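How to clean a toaster oven (and which tips to ignore)

Filed under: Kitchen, Small appliances

I have read a great many pages on cleaning toaster ovens, and most of them want me to buy something or mix something that fizzes. I am not convinced by fizzing. Bicarbonate and vinegar put on a show for a few seconds and leave you with slightly salty water, and then you scrub anyway. So this is the dull method, which I have used on my own oven and on the one in the shared kitchen at Codden.

What you need

Washing-up liquid, a bowl of hot water, two cloths, an old toothbrush, a plastic scraper (an expired loyalty card will do) and some bicarbonate of soda made into a paste with plain water. Keep the vinegar for your chips.

Before you start

Unplug it. Switching it off at the knob is not the same thing, whatever my brother-in-law thinks. Let it go completely cold, which takes longer than you expect if somebody has just done cheese on toast. Then take out the rack, the tray and the crumb tray if yours has one. Check the manual to see whether yours pulls out from the front or the back, as I once spent most of an evening tugging at the wrong end.

Rack and tray

Put them in the sink under hot soapy water and leave them for an hour. Some people say overnight. I have tried both and could see no difference apart from having no sink in the morning. Scrub the rack along the bars, then across them. If the tray still has brown patches after that, they are probably there for good, and they do no harm to a sausage.

The inside

Tip out the loose crumbs first. Wipe the floor and walls with a cloth that has been wrung out hard. Go around the heating elements and leave the elements themselves alone. Nothing gets sprayed inside, ever. Nayara Rangel wrote to me after the last version of this page to say she uses ordinary oven spray in hers and it has been fine. Perhaps it has. I still wouldn't, in a box that small with bare elements in it.

The glass

Spread the paste on the inside of the door, leave it for 26 minutes (I set a timer for half an hour and got bored) and take it off with the scraper held nearly flat. Wipe, then wipe again with clean water, or you will get a white bloom the first time it heats up. Don't expect miracles. A tinted door is always going to look dark, and no amount of rubbing will change that.

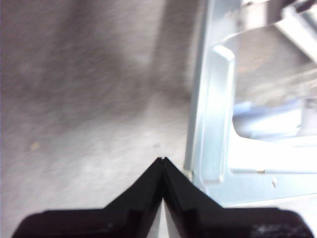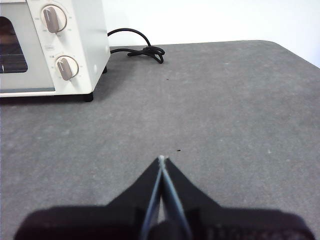 Knobs and outside

A damp cloth with a drop of washing-up liquid, and no scouring pads. The small print around the dials wears off more easily than you would hope, and after that you are guessing at temperatures. Use the toothbrush, barely damp, in the gap behind each knob. Some knobs pull straight off and some only seem to. If it resists, stop.

Cream cleaner is often recommended for white casings. I tried it on a hidden bit at the back and it left the surface duller than before, so I've gone back to washing-up liquid.

The cord and the worktop

Wipe the cord with a dry cloth, or a slightly damp one if it is greasy, keeping well away from the plug. Loop it loosely when you put it down, and never wrap it round the oven while the oven is warm. Lift the oven to clean underneath. Dragging it leaves marks, and the crumbs behind the feet stay exactly where they were. Sweep the floor last, as half of what you tipped out will be down there.

Putting it back

Everything should be bone dry before you plug it in. I leave the door open until the evening. Leave a gap at the back and sides, as wide as the manual says, and keep bread bags off the top. Then run it empty for a few minutes with a window open. A faint smell is normal. A strong one means paste left somewhere, so switch off, unplug, let it cool and look again.

How often?

The manuals I've seen say after every use, and I'd like to meet the person who does that. Crumbs out weekly and the full job every 2 months has been enough for me. Grażyna Żak, who shares the Codden kitchen, lines the tray with foil and says she hardly cleans it at all. Foil on the tray is one thing if the maker allows it, but please don't put it over the crumb tray or anywhere near the elements.

Next month I'll look at kettles, and whether descaling sachets do anything a lemon doesn't.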